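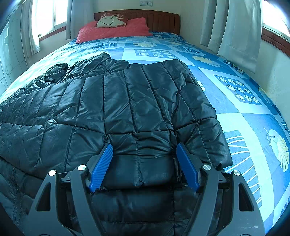

Bunting Jar Rack, 2-tier
For steam and water bath preserving

Sold by Ammont Kitchen Supply
Stock status: in stock, dispatched Monday to Friday

The Bunting is a two-tier jar rack for use inside a tall preserving pan. It keeps jars off the base of the pan, holds them apart while the water is boiling and lets the cook lift a full load in one go. It can be used on gas, electric and solid fuel hobs. For induction, check that the pan itself is suitable; the rack makes no difference either way.

Each tier is a round wire grid with a raised rim. The upper tier sits on three legs that slot into the lower one. Both tiers can be used alone, and the lower tier on its own will take taller bottles that would not fit under the upper grid.

Specification

Material: stainless steel wire, welded
Tiers: 2
Handles: 2, folding, on the lower tier
Capacity: 6 standard jam jars per tier
Finish: plain, uncoated
Dishwasher safe: yes
Guarantee: 2 years against weld failure

Using the rack

Put the empty rack in the pan and add water before loading. Jars filled with hot jam or fruit should go into hot water, and jars packed cold should go into cold water that is then brought up to heat. Load the lower tier first, fit the upper tier, then load that. Leave a finger's width between jars. Top up until the lids of the upper jars are covered, put the pan lid on and start timing when the water reaches a full boil.

Processing times depend on the contents and the size of the jar. Follow a tested recipe. The rack does not shorten or lengthen the time given.

Turn off the heat and wait five minutes before lifting. The handles get as hot as the water, so use dry oven gloves. Remove the upper tier and its jars first if the full load is too heavy to lift safely.

The rack is not intended for pressure canners. Low-acid foods such as plain vegetables, meat and fish must not be processed in a water bath, with or without this rack.

Care

Wash before first use. In hard water areas a white film will form on the wire; soak in warm water with a little white vinegar and rinse. Do not use wire wool. Dry before storing, particularly where the legs meet the lower grid.

Compatible products

Cletum preserving pan, tall: fits, both tiers
Cletum preserving pan, low: fits, lower tier only
Hidudia enamel stockpot: fits, both tiers, handles must be folded in before the lid will close
Maslin pans with sloping sides: does not fit

Spare parts

Legs (set of three) and handles (pair) are available separately. Racks bought before the handle change in October take the older straight handle, so please state which type you have when ordering.

Returns

Unused racks may be returned in their original packaging. Racks that have been in water are accepted only if faulty.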